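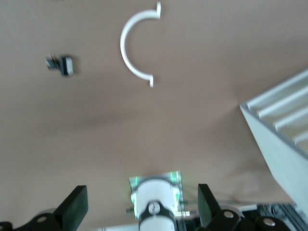 *Saltitz, juin*

## Qui sommes-nous

L'Institut Prukine est un établissement privé d'enseignement professionnel consacré aux métiers de l'optique et de la lunetterie. Il accueille chaque année 90 élèves, répartis en classes de 15.

La formation initiale dure 21 mois. Elle associe l'enseignement général, la pratique en atelier et des périodes en entreprise pouvant aller jusqu'à 19 semaines. Les cours se tiennent sur le site de Nava ; l'internat est situé rue Lamine.

L'Institut propose également des cycles de perfectionnement destinés aux opticiens en exercice. Les dossiers de candidature sont à retirer auprès du secrétariat, ouvert le samedi matin.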